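Incidencia 529 - Oficina Hakeck, puesto 6
Estado: en seguimiento
Abre: Mehrangiz Nazari
Asignada a: Jianguo Lei

Síntoma
El portátil pierde la red varias veces cada mañana, con cortes de hasta 25 segundos. Los demás puestos no se ven afectados.

Comprobaciones
1. Revisado el tendido sobre la moqueta gris. Sin tirones.
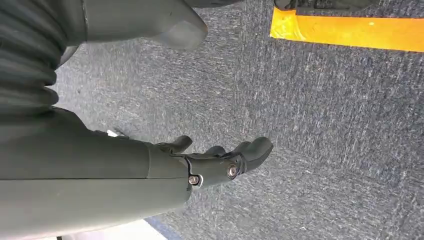 Latencia a la puerta de enlace: 110 ms, alta para esta planta.
2. Despejar la mesa - el organizador de cartón se queda a la izquierda, con los papeles en sus huecos, y el portátil sigue abierto.
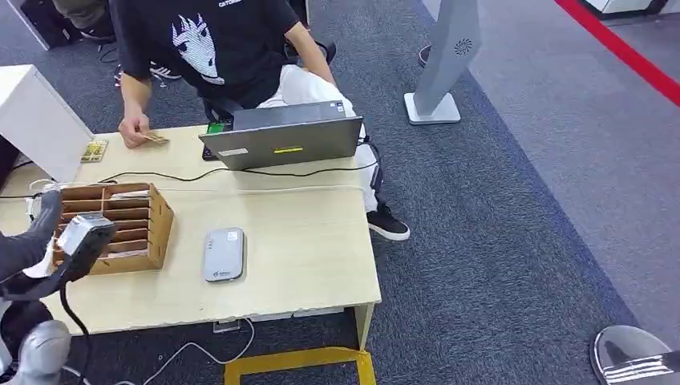
3. Cable de red sustituido. Pendiente de repetir la medición a las 9:30.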